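Forum Maison & Table > Linge de table > Nappe vichy rouge, vos avis ?

mirabelle_3232
Aug 25, 2026
Bonjour à tous ! J'ai enfin craqué pour une nappe à carreaux rouges et blancs, après des mois d'hésitation (je la lorgnais depuis mars, c'est dire). Elle va servir pour les goûters, les apéros, un peu tout. Je suis ravie de la couleur, mais mon mari trouve que ça fait guinguette et qu'avec des saladiers en inox ça jure complètement. Moi j'aime bien, les carreaux se reflètent dedans et ça égaie — enfin, à vous de me dire. Je cherche aussi comment la laver sans que le blanc vire au rose. 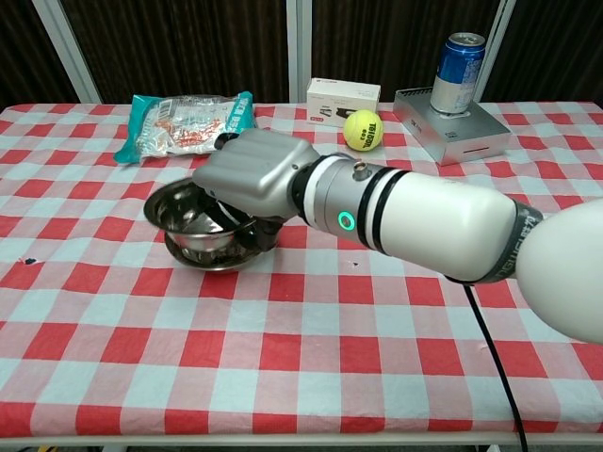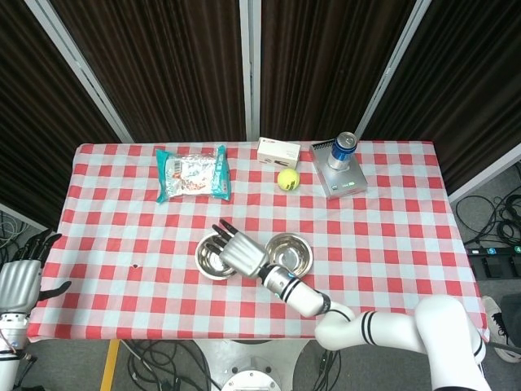 Levatum
Je suis plutôt de l'avis de ton mari, désolé ! Sur du vichy je mets de la faïence blanche ou du grès, l'inox ça fait cantine. Pour le lavage : 3 lingettes anti-décoloration au premier passage, à froid, et tu la sors tout de suite.

godille1439
Pas d'accord du tout avec Levatum. Chez ma grand-mère il n'y avait que des bols en métal sur la toile à carreaux et personne ne s'en plaignait. Ça ne casse pas, ça s'empile, et les enfants peuvent taper dedans tant qu'ils veulent. Par contre je choisirais des bols moins évasés pour les chips, on en met partout sinon.

mirabelle_3232
Ah, merci godille ! Je garde les bols, tant pis pour la guinguette. Levatum, les lingettes c'est noté, mais à froid les taches de gras partent vraiment ?

Levatum
Savon noir sur la tache avant, une nuit, puis machine. J'ai une nappe Trullgate qui en est bien à 200 lavages et le rouge tient encore.

godille1439
Moi c'est vinaigre blanc et trente degrés, jamais eu de rose. Et repasse-la encore humide, sur l'envers.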